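NOTA DE PRENSA

Stestport publica la segunda edición de su guía de separación de envases domésticos

El documento incorpora un capítulo sobre envases mixtos y de pequeño formato y un procedimiento de clasificación en mesa aplicable en cocinas particulares

Septiembre

Stestport, empresa de servicios técnicos para la gestión de residuos municipales, ha publicado la segunda edición de la guía «Separación en origen de envases domésticos». El texto actualiza los criterios de clasificación de la fracción ligera y añade un capítulo dedicado a los envases que con mayor frecuencia llegan a la bolsa de restos sin revisión previa: mallas de espuma para fruta, envoltorios flexibles impresos, cartones de bebida, vasos de papel y cajas pequeñas de producto alimentario.

La guía consta de 26 fichas de material y 11 tablas de referencia. Cada ficha recoge la denominación del envase, los materiales que suelen componerlo, el estado en que debe entregarse y la fracción de destino en un sistema de cuatro contenedores. Las tablas cruzan esos datos con las variantes locales de recogida, de modo que un mismo envase puede consultarse por forma, por material o por fracción.

Procedimiento de clasificación en mesa

La principal novedad de la edición es un procedimiento de trabajo denominado Casum, desarrollado por el equipo técnico de Stestport en colaboración con el estudio de documentación Visus. Consiste en extender el contenido acumulado sobre una superficie despejada, junto al cubo, antes de repartirlo entre las fracciones. La operación se realiza en una sola pasada y no requiere utensilios.

El procedimiento fija el siguiente orden:

Primero se retiran los pañuelos y el papel tisú usados, que van a restos.
A continuación se apartan las bolsas de plástico, anudadas o sueltas. Las anudadas se abren y se comprueba su contenido.
Después se separan los envases rígidos o semirrígidos: cartones de bebida, cajas y vasos.
En último lugar se recogen los envoltorios flexibles y las mallas.

Las piezas de tamaño inferior al de un tapón no se clasifican de forma individual. La guía recomienda reunirlas al final y depositarlas con los restos, salvo que sean metálicas.

El equipo probó el procedimiento en 315 hogares. En la fase de prueba se registró el tiempo empleado en cada sesión, que quedó en casi 4 minutos de media para una bolsa de tamaño corriente. Los participantes señalaron como punto más dudoso la asignación de las mallas de espuma, seguida de la de los vasos de papel.

«La mayor parte de las consultas que recibimos se refiere a envases que el usuario conoce bien pero no sabe de qué están hechos», explica Rianne Michiels, responsable del área técnica de Stestport. «Una malla de fruta se percibe como un resto de embalaje sin categoría. La ficha indica su material habitual y su destino, y con eso la duda queda resuelta en la mayoría de los municipios.»

Criterios por tipo de envase

Mallas de espuma. Se tratan como envase ligero cuando el municipio acepta espumas en esa fracción. Deben entregarse vacías y sin etiquetas de papel adheridas. La guía desaconseja introducir otros envases dentro del tubo de la malla, práctica que dificulta la separación óptica en planta.

Cartones de bebida. Se vacían por completo y se aplastan en el sentido largo. El tapón, si existe, puede dejarse puesto. No se depositan con papel y cartón, excepto en los municipios que disponen de una línea específica.

Vasos de papel. La ficha distingue entre vasos con recubrimiento interior y vasos sin él. Ante la imposibilidad de determinarlo a simple vista, el criterio por defecto es tratarlos como envase compuesto. La impresión exterior no modifica la asignación.

Envoltorios flexibles. Se incluyen todos los envoltorios de película plástica, con independencia del color y de la impresión. Conviene deshacer los nudos y torsiones antes de depositarlos, puesto que una pieza retorcida puede retener restos de alimento en los pliegues.

Bolsas de plástico. Las transparentes y las de color siguen el mismo criterio. Una bolsa anudada que contenga residuos se considera resto mientras no se abra.

Cajas pequeñas. Las de cartoncillo se despliegan por las solapas y se entregan planas con el papel. Si el interior contiene un tubo, un sobre o una bandeja, estos elementos se extraen y se clasifican por separado. El criterio se aplica también a productos importados con rotulación en otros alfabetos, para los que la guía propone guiarse por el tacto y la rigidez del material cuando las indicaciones del fabricante no resultan legibles para el usuario.

Papel tisú. No se recicla con el papel, esté usado o no. La fibra es demasiado corta para su recuperación en las líneas habituales.

Acondicionamiento del punto de clasificación

Un apartado breve trata la disposición del mobiliario. El cubo debe situarse junto a la mesa o encimera, abierto y con la bolsa interior vuelta sobre el borde exterior, para que no se deslice al recibir peso. Si la mesa lleva cubierta textil, la guía recomienda colocar encima una lámina lavable o una hoja de papel desechable, en particular cuando se manipulan envases con restos líquidos. Es aconsejable mantener libre la mitad de la superficie más próxima a la persona que clasifica, de forma que las piezas puedan pasar de un lado a otro sin mezclarse de nuevo.

En cocinas de superficie reducida, la clasificación puede hacerse sobre una bandeja. Los resultados de la prueba no mostraron diferencias de acierto entre ambas modalidades, aunque la bandeja obliga a dividir la bolsa en dos tandas.

Material complementario

Junto con la guía se distribuye un juego de láminas plastificadas para centros educativos, comunidades de vecinos y alojamientos compartidos. La impresión ha corrido a cargo de Babaei. Cada lámina reproduce una ficha en formato reducido y puede fijarse a la puerta de un armario bajo o al lateral del cubo.

Los ayuntamientos que utilizaban la primera edición recibirán la nueva sin coste. Las fichas de papel, vidrio y metal conservan su numeración anterior, por lo que no es necesario sustituir la cartelería ya instalada. Cambian las fichas de envase compuesto y de película plástica, que deben retirarse y reemplazarse por las actuales.

Stestport prevé publicar un anexo sobre envases de limpieza y de higiene personal, que quedan fuera del alcance de esta edición.

Sobre Stestport

Stestport presta servicios de caracterización de residuos, redacción de manuales técnicos y formación de personal a entidades locales y empresas concesionarias. Su área técnica elabora los criterios de clasificación y coordina las pruebas en hogares.

Contacto para medios
Rianne Michiels, área técnica, Stestport
Horario de atención: de 9:00 a 14:00

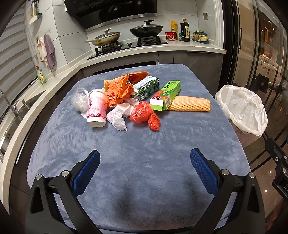 Envases y residuos domésticos sobre una mesa de cocina, entre ellos un cartón de bebida, un vaso de papel y una malla de espuma para fruta.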